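Gripper test participants wanted, Nimri lab

Bindis is comparing two hand-held grippers, the Tultel and the Zollirness, and needs people to try both. You will sit at a table and pick up ordinary kitchen items, cups included, first with one gripper and then with the other. No experience is needed. You must be 18 or older and able to squeeze a handle repeatedly.

A session lasts 2 hours, with breaks.
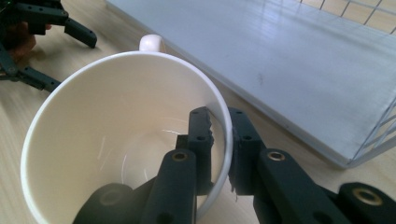

Each person completes 200 grasps and fills out a short form on grip and comfort. We pay at the end of the session. To sign up, write to Samer Twal at the Nimri front desk by 28 Jun 2018.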